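Gripper pads, hand units - July, second round

Started at 9:40 after swapping pads on the left unit. It now has the ribbed blue pad on the left finger and the old navy one on the right. The right unit stays as it was so there is something to compare against. Both run the Skelum firmware from last week, no changes.

Lourenço wanted the mixed pair tried before we order more. His argument is that one ribbed side gives enough bite on thin stock and the smooth side lets the part settle. I would have gone with ribbed on both, but the Flodeo pads come in packs of 4 and we had already cut up two.

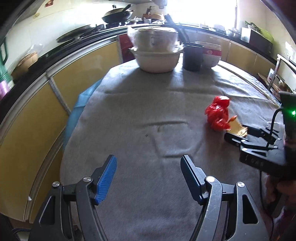
Logging at 300 Hz on both units. The left one dropped its clock sync twice before I reseated the connector, then it was fine for the rest of the morning. Need to check whether the strain relief is the same part on both - I think Zhuoran replaced one of them in the spring and didn't write it down.

Flat card: the mixed pair holds at a lower squeeze than navy/navy, but it leaves faint lines on the surface. Navy/navy slips when the card is gripped near a corner and pulled sideways. Small hard toys: no real difference. Anything with facets finds its own seat in the jaws whatever the pads are.

Jaw play on the left unit is worse than I remember. Tightened the pivots a quarter turn and it improved, then the linkage felt stiff at full open. Backed off an eighth.

To do:
Run the 1,000-cycle wear test on the ribbed pad, navy as control
Ask Inari if they still sell the softer grade
Redo trial 7, the file stops early
Zhuoran to look at the pivot screws before anyone adds threadlocker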